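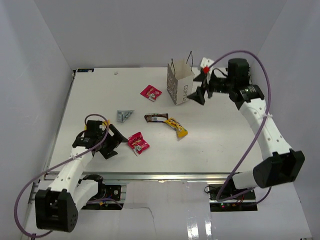

Volirer Kim

Figure 2. Bagging cell with two arms, the snack packages and the paper bag.

Home | Articles | Authors | Contact
Shares 27 Comments 2

4.2 Cable faults during bagging

The most frequent fault in our bagging trials was caused by the cables. As Figure 2 shows, each arm carries a purple cable, which makes an arch over the wrist and then follows the white link down. On the right arm the cable is fastened to the link with a tie. We left the arches tall, so that the wrist could turn freely.

Over 1,910 trials at the Flornotholm laboratory, the controller stopped an arm 32 times with a wrist torque error. In 27 of these stops the log showed the same pattern: the wrist turned close to its limit, the cable became tight, and the motor current rose for up to 2 seconds before the stop. The other five stops had mixed causes, and we do not discuss them in this section.

We first suspected the Brirau controller and spent most of May on its settings. This did not reduce the faults. The stops were more common when the gripper had to approach the paper bag from the side, as the right gripper does in the figure. For such an approach the planner often selected the longer wrist rotation. We therefore added a limit on the total wrist rotation to the planner. The results with this limit are given in Section 4.3.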